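Skutent Opens Its Chore Trials to the Public

FLASDALE, 8 May 2018 - I'm Janelle Abella, I run the chore trials at Skutent, and people ask me every week when a robot will clear their dinner table (mine ask too!). Not this year, I tell them. Since March we've given our arm software 70 tidying jobs in simulation, all small pick-ups from a tabletop, and it finished 40 without help. Folding towels? We tried 3 and gave up by lunch.
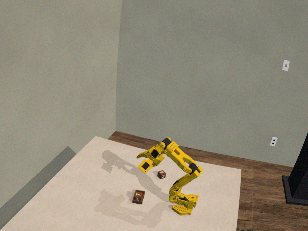

Our partners at Lemieux want to try the same jobs on their packing floor next, and I think shop work will get there before kitchens do - the tables stay put, for one thing. The Restidach task set, with 25 of our chores in it, is free to download from today.

Press contact: Janelle Abella, Skutent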